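From: lodeo-kitchen list member
To: lodeo-kitchen
Date: Jan 1, 2024
Subject: Re: Sticky wooden spoons, and is it worth saving old chopsticks?

Happy New Year to everyone on the list, and a special hello to our new member in Brinitz, whose message I have been meaning to answer since before the pies went in the oven. I'll quote the whole thing so people don't have to go digging:

> Hello all, I'm new to Lodeo and have been reading the archives
> with a lot of pleasure. My question is about wood. Last winter I
> oiled all my spoons, a cutting board and two dozen or so
> chopsticks with the sunflower oil I keep by the stove, and I was
> very proud of myself. Now everything is tacky and smells like old
> crayons. Some of the chopsticks have gone fuzzy at the tips too.
> My sister says throw the lot out and start over. I hate to do it,
> the spoons were my grandmother's. Can any of it be saved? And
> what should I have used? Sorry if this has been asked 208 times.

It has been asked before, but not 208 times, and I'm always happy to see it come around again. Please don't throw out your grandmother's spoons! I did exactly the same thing the first year I had my own kitchen, only with corn oil, and I blamed the spoons for a good long while before a neighbor set me straight. Sunflower oil is lovely in a pan and not so lovely soaking into a spoon. It sits in the wood, goes rancid and gets gummy, and the crayon smell you describe is just what mine had. I can almost smell it as I type.

I'll put down what I do in order, and others can chime in where they do it differently (I know there are beeswax people here and I love you all).

1. Get the old oil off

Fill a basin with hot water and a good squirt of dish soap and wash each piece with a stiff brush, going with the grain. Wash, don't soak. A spoon left in a sink overnight will drink up more water than you'd believe, and that's how you get cracks running down from the bowl. For the worst of the stickiness I make a paste of baking soda and a little water, rub it on with my fingers, let it sit while I have my coffee, and rinse. You may have to go around two or three times. Mine took three, and the board took four, and I grumbled through every one of them.

If there's still a smell, wipe the piece with half a lemon and rinse again. I've read that white vinegar does as well, and it probably does, but then the kitchen smells of vinegar and my husband goes and sits on the porch.

2. Dry it for longer than you want to

I stand spoons up in a jar, handles down, somewhere with moving air and no sun. Not on the radiator, please, however tempting it is this time of year. A full day for spoons, two for a board, and stand the board on its edge so both faces can breathe. Chopsticks dry quicker. If you oil wood that's still damp inside you've gone to all that trouble for very little.

3. Sand the fuzz

Your fuzzy tips are only raised grain, and they'll come smooth again. Start with 80 grit if a piece is really rough or has a scorched edge, but go lightly, it takes off wood fast. For chopsticks I would skip the coarse paper altogether and use the finest you have, folded over the stick and drawn toward the tip. Turn it a little between strokes so you don't sand a flat side onto a round one. Then wipe off the dust with a barely damp cloth, let it dry, and run the fine paper over it one more time.

Anything that's splintered at the eating end, or that has lacquer coming away in flakes, I'd retire. They make good plant markers and very good stirrers for paint. You can be sentimental about the spoons and practical about the sticks. 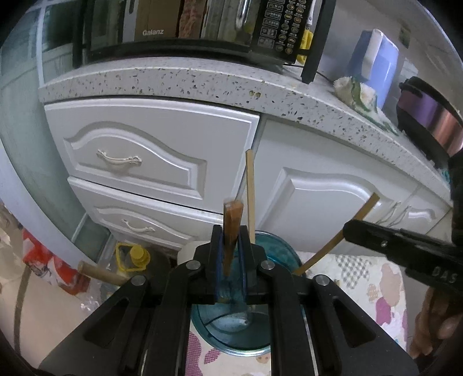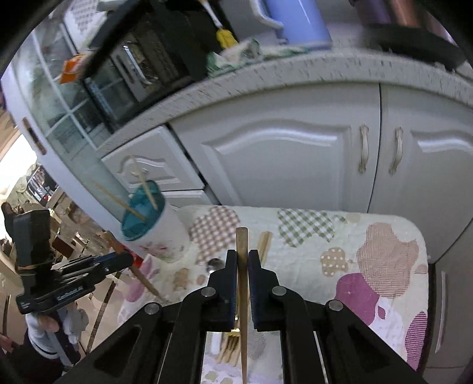 4. Oil it with something that won't turn

Food-grade mineral oil is what I've used for years. You'll find it at the drugstore for much less than the same thing costs in a pretty bottle at a kitchen shop. If you'd prefer something from a plant, walnut and pure tung oil will both cure hard if you give them the time, though walnut is no good in a house with a nut allergy, and you do want to read the label on the tung and make sure it really is only tung. There is one called Lernis that a few people here swear by. I bought a small bottle at the fall market and thought it was perfectly nice, a bit thick in cold weather.

Put it on with a scrap of old T-shirt, more generously than seems polite, and leave it overnight. In the morning wipe off whatever hasn't gone in. Wipe well! Do it again the next night if the wood still looks thirsty. Spoons and boards get this treatment from me every couple of months, usually when I notice them looking pale and chalky.

Chopsticks that are finished with lacquer don't need oil at all and won't take it. Bare wood ones get one thin coat, and I let them rest for 10 days before they go back in the drawer. I couldn't defend that number to a scientist.

One safety thing if you do use tung or walnut: lay the rags out flat outdoors to dry before you throw them away. Bunched up in a trash can they can heat up and catch fire all on their own. Mineral oil doesn't do this, one more point in its favor for a forgetful person like me.

5. Keep it that way

Hand wash, dry right away, never the dishwasher. I know, I know. But it's the dishwasher that raises the grain in the first place, along with drying out the ends. I also keep my tomato spoon separate from my custard spoon — wood remembers garlic — and a dab of nail polish on the end of the handle tells me which is which.

For replacements, if you end up needing any, the housewares aisle at Nakpan had plain wooden chopsticks in bundles when I was last in, and the price was fair. Look down the length of each one like a carpenter checking a board and put back the bent ones. The staff have stopped asking me what I'm doing.

Let us know how the spoons come out, and please tell your sister I said hello and that she's wrong. I would also love to hear from whoever it was that boils their spoons, as I could never decide whether I approved of that. My mother boiled hers and they outlasted two stoves, but then she boiled everything.

Warm wishes from a very cold kitchen, and a good January to you all.

--
lodeo-kitchen: the Lodeo home cooking and housekeeping list
Please trim long quotes when replying. (I never do, sorry.)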